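Category: Home & Shop Automation
2 min read

mvilela_shop
Two arms putting gears on a plate with a peg. Simgate wants 3000 for the software. Is it shop-ready? 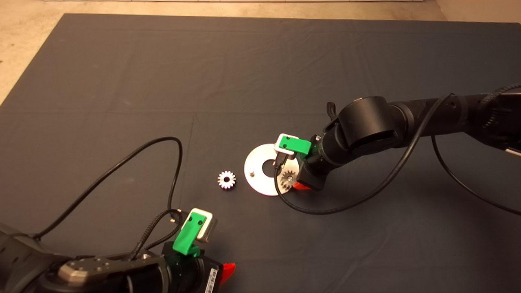
caldeira365
Can one do a full shift alone yet?

amandio_v
Not in our shop – someone still has to clear jams.

zekley
Disagree. Ours runs nights on small parts and does fine.

amandio_v
Same part every night, though. Try mixed bins.

caldeira365
I'd settle for one that folds towels.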